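Robot club, week whatever this is

30 Sep 2021

I promised myself I would write these up every time and I have already skipped three, so you get a big messy one instead. Sorry! Also, hello to the two new families who asked for the blog address at pickup.

If you're just joining us, I help run the after-school robotics club, and this year we have 11 kids, which is the most we've ever had. They are split into two teams. The older kids named theirs Skunska and will not tell me what it means. The younger ones are Team Cisternas, after the street the school is on. Both are getting ready for the Suvetetti, the winter meet in January, where the theme is "kitchen and table" and every team brings three two-arm tasks of its own invention plus one surprise task pulled out of a hat.

I love this theme. Last year was stacking blocks, and stacking blocks is fine, but you can only cheer for a block so many times. With kitchen stuff the kids have opinions. There was a forty-minute argument about whether a sandwich counts as one object. One of the quieter kids drew up a whole lunch menu and marked every item by how hard it would be to pick up, with soup at the very bottom in red pen. I have it on my fridge.

The way we work is that one kid drives the left arm and one drives the right, and they have to talk to each other the whole time. This is the part I would put on a poster if I had a poster. You hear things like "I've got the corner, don't move, don't MOVE, okay now" and then a lot of breath being let out at once. Two kids who barely spoke in September swapped phone numbers so they could plan their grip order at home.

We also decided early on that everything goes on the flowery tablecloth. Plain backgrounds are easier on the cameras, sure, but the rules say the surface can be anything, and Constanza Durán (our other mentor, and the person who does all the wiring I am scared of) said we should practice on something busy and get used to it. She was right, as usual.

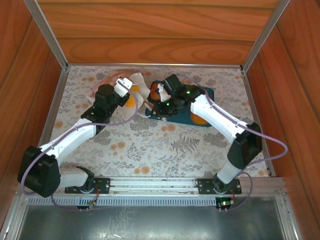

Cloth on the left, tray on the right, an arm for each.

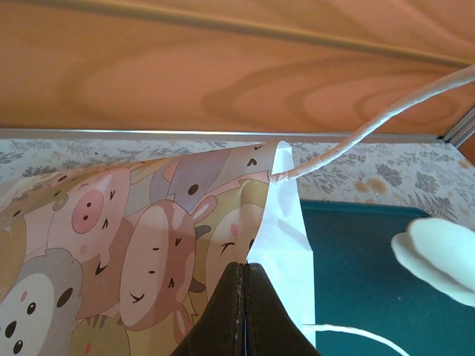 The bag with all the animal faces. I'm very fond of the pig.
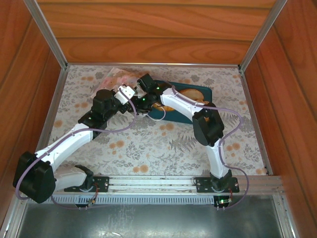
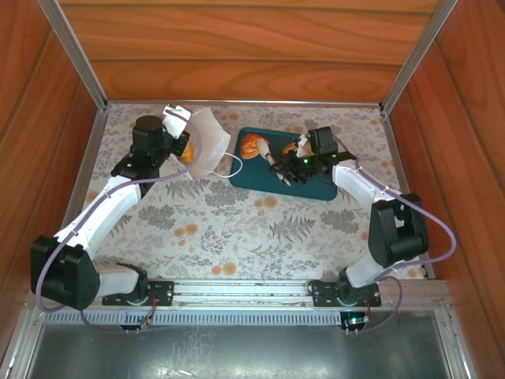

Knife in the right gripper, over the cutting board.

So, where are we? Soft things are still our nemesis. A block is the same shape every time you meet it, and fabric or thin plastic just isn't. Team Cisternas has started calling the first pinch "the handshake," and their rule is that whoever does the handshake also calls the next move. It has cut down on the shouting a lot. Skunska has the opposite system, where one kid doesn't drive at all and only talks, like a coxswain. I honestly can't decide which I like better, and I'm not going to push either team toward the other one's way. Let them fight it out in January!

The other big thing is recordings. Every run gets saved, good or bad, and then the kids go back through and tag them. We passed 2110 saved runs at the last meeting and there was actual screaming. The goal on the whiteboard is 3790, a number the kids got by adding up everybody's guesses, and they refuse to round it. Tagging is the boring job, and I expected mutiny, but they've turned it into a kind of movie night with heckling. The bad runs get the most replays. One girl keeps a list of best fails with titles, and I'm going to ask if I can print it here sometime.

What they pick up from the bad runs is great, too. A few weeks ago they'd say "it missed." Now it's "we came in too flat" or "the left side let go before the right side was ready." That's a ten-year-old talking! I was not that precise about anything at ten.

On the Constanza side of things, she wants to redo how the cables run along the arms so they stop pulling when somebody reaches all the way to the back. She has a plan involving clips and a drawing I only half follow. If it works we'll get a bit more reach before the meet, and if it doesn't we'll put it all back how it was and I'll bring donuts.

Money stuff, quickly. The entry fee for two teams plus the bus comes to 400 dollars and the bake sale covered more than I thought it would, thank you to everybody who baked and everybody who bought. The Oltunen hardware store also gave us a box of screws and brackets for nothing, and if you go in there, please say thank you, the kids went through that box like it was Halloween candy.

Things I need before next time: old dish towels (worn-out ones are better, they fold nicer), play food of any kind, and any paper bags with handles you were about to throw out. Nothing glass, please. And if your kid came home with a small hex key in their pocket, that's mine and I miss it – no questions asked.

Next post I'll try to cover the surprise-task practice, where the kids fill a hat with ideas for each other and get a little bit evil about it. Somebody has already put in "peel a sticker."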